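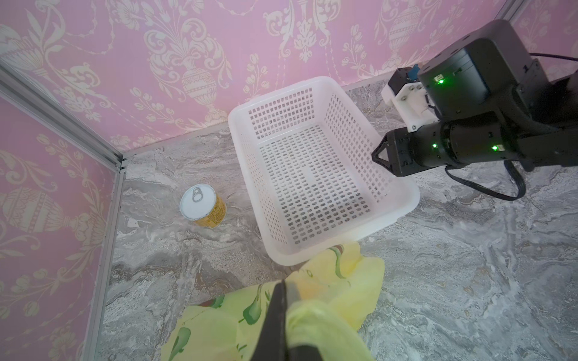

A perforated plastic basket and a ring-pull can.

Rosângela Bragança has specified household packaging and storage goods for the retailer Lebrun for most of her working life. Her subject is drainage and airflow, and she prefers to discuss it in terms of open area, the share of a surface taken up by holes.

"People ask how many holes," she said at her office in Prestedden. "The count is no use without the size. I can give you 1000 pinholes that drain worse than 89 decent slots."

Small openings hold water by surface tension. Bragança raises the hole size first and adjusts the spacing afterward, leaving enough plastic between rows to carry the load.

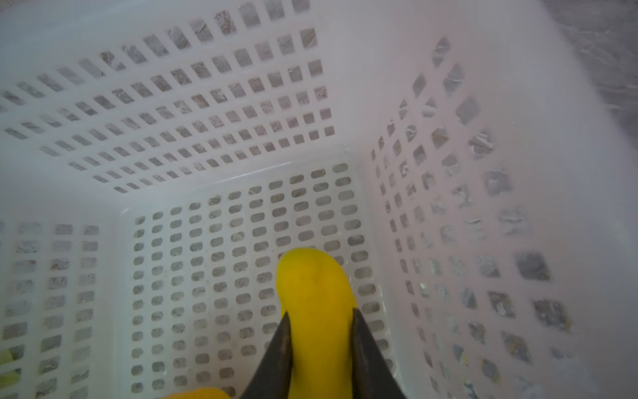

Grid perforation on the wall of a white basket.

The mold sets the other limit. Each opening needs a steel pin or blade, and each one wears. A tool she approved in July had to be recut after flash closed part of one row. "You can see it if you hold the part up to a window. The operator saw it before I did."

Bags raise a different problem. Mirjana Stojanovska, who runs storage trials at Femcombe, tested produce in closed and vented film and logged 3028 weight readings. Closed film kept weight on longer but collected condensation, and leafy items spoiled first where they touched it.

"Vent it a little and store it cold," Stojanovska said. "For onions, skip the film."
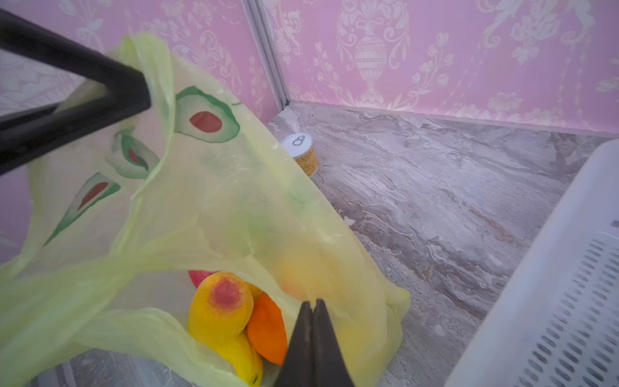 Thin plastic bag with an avocado print.

Printing has little effect on either result, she added, provided the ink stays clear of the vents. Her next trial covers 476 samples and compares two hole patterns at the same open area.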